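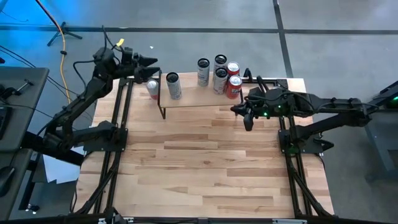 Butcher-block top, light wood, knots and all

Wine dinner at Sometti, worth it?
Posted March 1, 2019

corkdork_lik
Has anyone done the August wine dinner at Sometti in Likport? They just opened booking, and my wife has already picked a dress, so I may be asking for form's sake.

plateful
Went last year. Five courses, five Folline wines, one speech per wine. The rabbit was superb. The speeches had a long finish.

tannin_bed
The speeches are the best part. You don't get a winemaker in the room every night, and ours answered every question I had.

plateful
I remember your questions. My risotto remembers them too.

corkdork_lik
What are they charging these days? The site says "on request," and I haven't worked up the nerve.

oldspoon
Mine was 100 a head before tip. For that I expect a second pour of the red, and I had to make eye contact for ten minutes to get it.

tannin_bed
It's a tasting. Small pours are the point.

oldspoon
It's a dinner. Says so on the menu.

millie_eats
Pfeiffer does one too, across the bridge. Shorter menu, no microphone, and the cheese course is served by someone who seems to like cheese. They do cram you in, though. I shared an armrest with a dentist.

tannin_bed
Pfeiffer pours the same 2 whites every year. Lovely room, sleepy list.

plateful
Sleepy is fine by me at 10 p.m.

oldspoon
Sometti claims more than 3,000 bottles in the cellar. You'd think they could spare me one.

corkdork_lik
OK, I called. Booked Sometti, table by the kitchen, as far from the microphone as they'd put us. Is a jacket required?

millie_eats
No, but wear one with room in it. They do send you home with the leftover bread if you ask.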